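Cutting the laundry down to one day

I used to wash clothes whenever the basket looked full, which in our house meant almost every day. In November I moved everything to Sunday.

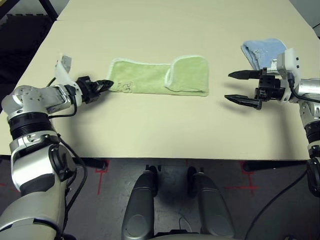

The first week was bad. I started at noon and the last load came out of the dryer after dinner. My husband had no work pants until then and he let me know it. Now I start at 6 in the morning, before anyone is up, and the machine is done by lunch.

Sheets go in first. They take the longest to dry and I want them back on the beds that same day. Towels go second, then darks, then whatever is left. I quit sorting lights from whites years ago and nothing terrible has come of it.

Folding was always where I fell behind. Clean clothes would sit on the chair in the bedroom until we had worn most of them again. My neighbor Pacita Sebastian told me she doesn't start a new load until the last one is put away. I tried it and it does slow the morning down, but the chair is a chair again.

Small towels I fold in thirds the long way and then over once or twice, depending on the shelf. Bath towels get rolled. Fitted sheets I ball up and put in the closet. I have watched the videos and I still ball them up.

We had our old washer looked at in the spring and the repair was going to be $700, so we bought a used one from a couple in Wokthorpe instead. It is loud on the spin cycle and the door sticks. Two loads of towels fit if I don't pack it too tight.

I still do a small wash midweek if somebody has a game. Next I want to sort out the linen closet, which has pillowcases in it for beds we no longer own.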